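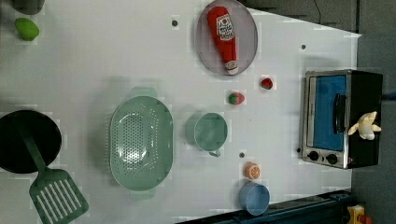

3.2 Task setup

The student project ran for 14 weeks as part of the second-year robotics course at Hilthorpe. Each team had to collect its own demonstrations, train a policy on them, and report how well it did on a shared set of kitchen tasks. We chose toy kitchen items for three of the four task groups. They are cheap, they do not break when dropped, and students can buy the same ones again if a piece gets lost.

Before every session the team on duty laid out the table from a printed list. The list named the items but not their exact positions. We wanted the positions to change between sessions, and in the first year of the course the students had placed everything so carefully that the trained policies only worked on that one layout. The large items, such as the colander and the toaster oven, were allowed to stay in the same general area. Small food items could go anywhere the arm could reach.

Teams worked in pairs. One student drove the arm and the other read out the instruction and kept the log. They switched after each block of demonstrations. A demonstration was kept if the log keeper marked the task as done and the driver agreed. When the two did not agree, the demonstration went into a separate folder and was not used for training.

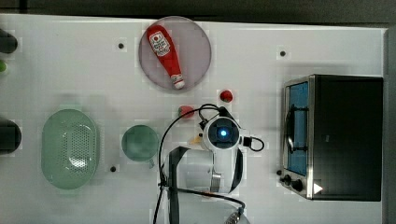
How did students decide when to stop a demonstration that was going badly?

The driver made that call, and the log keeper wrote down the reason in a few words. A stopped demonstration was saved along with the rest but left out of the training set.

3.3 Collected data

By the end of the course the teams had recorded 3937 demonstrations. Of these, 146 were put in the disputed folder. Most of the disputes came from the placing tasks, where the written instruction said "on the plate" and the two students read it differently - one wanted the whole object inside the rim, the other was happy if it touched. We changed the wording in April and disputes became less common after that.

The cables gave students more trouble than we expected. Slack is needed for the arm to turn freely, but a loop that hangs low can touch small items and move them. The teams tried clips and ties, and the Costthorpe team wrote a short checklist that the other teams later used. We did not remove demonstrations in which a cable touched an object, provided the task was still completed.
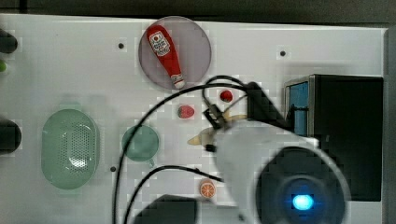
Figure 2. Toy kitchen table with the gripper at the lower right and its cables looped across the surface.

Students with no driving experience were slow at first. Manouchehr Ghasemi, who ran the lab sessions, let each new driver spend one full session on free practice before any recording began. We kept this rule for the whole course. It cost time, but the practice sessions also showed us which instructions were hard to follow, and 2 of them were dropped from the task list before data collection started.

Related items

Grading team projects in the Hilthorpe robotics course
The Zarei task list for toy kitchen manipulation
Notes from the Brereldale student robotics day
Cable checklist, Costthorpe team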